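Last updated: 2019-11-01

Cleaning and placing a long-slot toaster

These notes cover two-slot toasters with a steel body. Models with a plastic shell are cleaned the same way, but the polishing section does not apply to them.

Before any work, switch the toaster off at the wall, pull the plug and leave it until the metal is cool to the touch. Never put a fork, knife or skewer into the slots, even with the plug out. The guide wires on either side of the slot are thin and bend easily. A bent wire lets the bread lean against the heating element, and one side burns.

Crumbs

Slide out the crumb tray and empty it into the trash. Wash the tray in warm water with a drop of dish soap, dry it completely, and set it aside. If the toaster has no tray, turn it over above the sink or a sheet of newspaper and tap the base with the flat of the hand. A dry pastry brush with soft bristles will reach crumbs caught at the ends of the slots. Do not use compressed air -- it drives fine crumbs into the lever mechanism, where they stay. Refit the tray last.

Empty the tray once a week in daily use. Raisin bread and anything with a sugar glaze call for a shorter interval.

Steel surfaces

Wipe brushed steel along the grain with a damp microfiber cloth, then dry it at once with a second cloth. Grease near the slots comes off with a little white vinegar on the cloth, never poured or sprayed on the toaster. Scouring pads leave cross-grain scratches that cannot be polished out. Printed symbols on the top should be wiped lightly and kept clear of abrasive paste, which removes them.

Placement

Pull the toaster out from under wall cabinets before using it. Keep paper towels, curtains and plastic containers away from the slots while it is on. Bamboo and wooden boards should be moved clear of a hot toaster as well; repeated dry heat opens the glue joints. 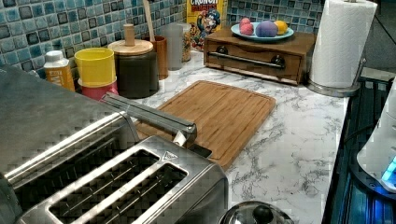

How long should a toaster cool before the crumb tray is taken out?

Allow 41 minutes after the last slice, with the plug out of the wall.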